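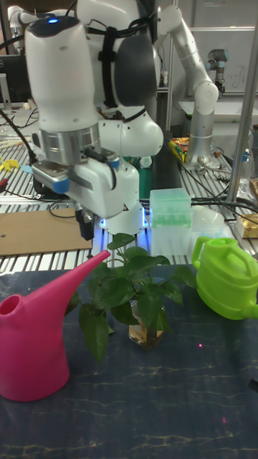
浇水这件事，我越来越不信别人说的了。

起因是上个月搬完东西以后，我手边多出一把浇水壶。原来那把用得好好的，又来一把，都是塑料的，就都留着，一左一右摆在那盆绿植旁边。有人路过说，一盆植物你要两把壶干什么。我也答不上来。后来想，既然有两把，那就分开用用看，看看网上那些关于浇水壶的说法到底有几句能信。

先说那些说法。我去搜“浇水壶怎么选”，出来的文章十篇有八篇像是同一个人写的。第一句永远是“选对浇水壶，养花成功一半”。成功一半，这个一半是怎么算出来的？我养死过的植物里，没有哪一盆我敢说是壶害死的。薄荷是放在暖气边上烤死的，文竹是我出门太久，那棵柠檬我到现在也不知道为什么，叶子一片一片掉，掉到最后剩一根棍子，我还对着棍子浇了两个星期水。

再往下看就更玄。说细流的壶“模拟自然渗透”，说带花洒头的壶“模拟自然降雨”，说金属壶能“稳定水温”，说塑料壶“释放有害物质影响根系”。最后这条我认真找过出处，从一篇点到另一篇，点到第四篇又回到了第一篇。它们互相引用，谁也没有往盆里浇过一滴水的样子。

我在Plinstead那家园艺店还真看过一把金属的。Jeston牌的，店里单独给它一个小台子，底下打着灯，标价够我买一抽屉塑料壶。店员让我拎一拎，说“有分量吧”。有分量，空的就有分量，装满了我拎着从水池走到窗边，中间得换一次手。我问他比塑料的好在哪里，他说质感。我说浇水呢，浇水好在哪里。他想了想，说出水更稳。我问能不能试，他说店里没接水。

就这样我空手出来了。倒也不是说金属壶一定不好，可能真有人用着顺手。只是一把壶的好处如果要靠打灯来说明，我就要往后退两步。

说回这两把塑料的。

绿的那把是后来的，另外那把跟我的时间长一些。刚开始我按网上教的，一把专门浇清水，一把专门浇肥水，“避免残留交叉”。坚持了不到一个月。原因很简单，我分不清哪次用了哪把。你站在水池前面，手里拎着一把，脑子里在想晚饭，等水满了才想起来，这把到底是清水那把还是肥水那把？我写过一张小条贴在壶身上，沾了水，字糊了，过两天条也没了。

后来改成绿的那把存水，另一把浇。意思是前一天晚上接好水放着，第二天用，据说可以“养水”，让自来水里的氯跑掉。这个说法流传得特别广，连我妈都这么干，她在阳台上放三个桶，颜色都不一样，各有各的日子，谁也不许碰。我原来也信，觉得多少有点道理。可是道理归道理，我想知道的是对我这一盆、我这里的水，有没有区别。

所以我记了一阵子。前面一段时间只用放过夜的水，后面一段时间直接从水龙头接。别的尽量不动，盆不挪地方，也不换土，手痒想剪叶子我也忍住了。一共记了28天，本子上写得很细，几点浇的，浇之前土摸上去怎么样，有没有新叶，有没有黄叶。

结果是我没看出区别。

我知道这个“没看出”不值什么钱。只有一盆，没有对照，前半段和后半段天气还不一样，后半段那几天阴得厉害。真要讲究，得好几盆一样的放一起，一半浇这个一半浇那个。我没那么多盆，也没那么多窗台。但反过来，那些写“隔夜水让植物焕发生机”的，人家连我这种破本子都没有，就敢写焕发生机。

Hanneke Dijkstra看过我的本子。她自己养了一屋子东西，说话比我还冲。她翻了两页问我，你每次浇多少？我说浇到差不多。她把本子合上了，说那你记这个有什么用，水量不一样，别的都白记。我有点不服气，心想我每次手感都差不多，能差到哪儿去。当天晚上我就拿量杯试了，照着平时的感觉倒了三次，每次倒进量杯里看。三次没有一次对得上，最多的那次比最少的多出一大截。我就没再跟她争。

也是从这里开始，我觉得那两把壶之间真正的区别冒出来了，跟什么模拟降雨没有关系，就是我拿着它们的时候停不停得住。

旧的那把，我手腕一抬，水说停就停。绿的那把不行，手抬起来了，后面还要再跟出来一小股，可能是我倾斜的角度不对，也可能是我用得少，没养成习惯。这一小股单看不多，可是每次都有，盆底的托盘就老是有水。有一阵子我怀疑根要烂了，把盆端起来闻了好几次。闻是闻不出什么的，我也不知道为什么大家都说烂根有味道，我凑得那么近，只闻到土味。

那为什么不干脆只用旧的呢？我也这么想过，想了好几回，最后还是两把都放着。绿的那把接水快，往水池里一放就行，另一把我总得歪着塞，歪着塞就接不满。于是现在的流程是绿的去接水，接回来倒进旧的里面，再用旧的浇。听起来很蠢，做起来也确实多一道手，但托盘干了。我不推荐任何人学，你家水池跟我家又不一样。

接着说“见干见湿”。

这四个字我觉得是整个养花圈里最滑头的一句话。干到什么程度叫干？湿到什么程度叫湿？有人说表面发白，有人说手指插进去一个指节，有人说两个指节，还有人说拿根筷子插到底，抽出来看颜色。Wafula Ondieki更省事，他直接端起来掂，轻了就浇。我学他掂了一个星期，头三天觉得自己很懂，第四天发现我根本不记得昨天是多重。他掂了那么多年，手里有数，我手里没有，光学一个动作没用。

筷子法我倒是用下来了，不过得挑筷子。一次性的那种不上漆的木筷子，抽出来深浅看得比较清楚，家里吃饭的漆筷子什么也看不出来。这是我自己试的，你可以不信。

还有湿度计。就是插在土里那种，一根针，上面一个表盘，我在网上买了Aydoğan的，评论区有919条，几乎全是五星。我点进去一条条看了一部分，不少人写的是“还没用，先给好评”“物流很快”“包装完好”。物流快不快跟土湿不湿有什么关系呢。到手以后我插进刚浇过的土里，指针到了湿；插进放了好几天没浇的土里，指针还是偏湿；我拿起来举在空中，指针总算回去了。它至少能分清楚土和空气。也许是我那个坏了，也许我的土太松，针贴不住。总之我退了，退货理由选的“与描述不符”，客服问我哪里不符，我打了一大段，对方回了一个笑脸。

再说叶面喷水。都说植物喜欢湿润空气，一天喷两次，早一次晚一次。我喷过。喷完叶子亮晶晶的，挺好看，人也有一种尽了责任的感觉，我怀疑大家喜欢喷水主要是喜欢这个感觉。过一会儿再去看，水就没了，空气该多干还是多干。喷得勤的那阵子，叶子上还留下一点一点的白印子，擦又不好擦，只好拿湿布一片一片托着抹。抹了叶子之后看上去比喷水强多了，灰没了嘛。现在我不喷，隔一阵抹一次，想起来才抹。

肥料我就不多说了，说多了容易吵架。我只讲一件事，有瓶浓缩液，Clastport的，瓶子后面写稀释3,000倍使用。3,000倍，请问我这一盆东西，拿什么去稀释3,000倍？一滴兑进去都不知道要兑多大一壶水。我先是很认真地算，后来拿牙签蘸，再后来就把瓶子收到柜子里去了。它还在柜子里，偶尔开柜门拿别的会看见它。盖子那一圈结了点东西，颜色不太好看，我没去碰。

写到这里，估计有人要说，你这也不信那也不信，那你的植物怎么样？

还行吧，绿的。进了十二月长得慢，新叶出得少，老叶子没怎么掉。我不敢说这是我浇得好，它可能本来就是一种随便怎么弄都能活的东西。之前那棵柠檬我伺候得比它细致得多，照样成了棍子。每次看到有人发一张茂盛的照片，下面写“坚持这五点”，我就想，你怎么知道是这五点？说不定是窗户朝向好，说不定是买来的时候就壮。你把没养好的那几盆也拍出来，咱们再说。

有几件小事我倒是比较有把握，写下来，省得自己以后忘了。

壶里不要长期留水。这个不是听谁说的，是我自己伸手进去摸过，内壁滑滑的一层，摸完洗了好几遍手。洗壶也不用买什么清洁剂，我用一把旧奶瓶刷，热水，刷完倒扣在水池边上。倒扣着特别占地方，这点确实烦，两把一起扣着的时候碗都没处放，所以我错开来洗。

浇水的时候先浇一圈，停一会儿，再浇一圈。干透的土头一遍根本不吃水，水顺着盆边就下去了，你看着托盘里有水以为浇透了，中间还是干的。我拿筷子验过，第一遍之后插进去，抽出来下半截还是浅色。停多久没有准数，我一般是去把另一把壶洗了再回来。

壶不要离电脑太近。这条是教训，细节我不想写，键盘上有几个键到现在按下去回来得比较慢。

还有就是别在半夜浇。不是什么植物夜里要休息，那种话我也不信，纯粹是半夜浇水人是迷糊的，手上没轻重，第二天早上起来看见一地，还得想半天是哪里漏了。

本来还想写换盆，上回换盆换出来一堆问题，比如底下到底要不要垫陶粒。有人说不垫必烂根，有人说垫了反而积水，两边都说得斩钉截铁，也都配了剖面图。我垫过一次，也没垫过一次，两次用的盆大小还不一样，这笔账又是糊涂账。等开春如果真要换，我打算找两棵一样的来试，盆也买一样的，水用量杯量，一次60毫升，多一毫升都不给。Hanneke说我坚持不了两个星期。

量杯我已经从厨房拿出来了，现在放在壶旁边，做饭的时候找不到，又得去拿回来。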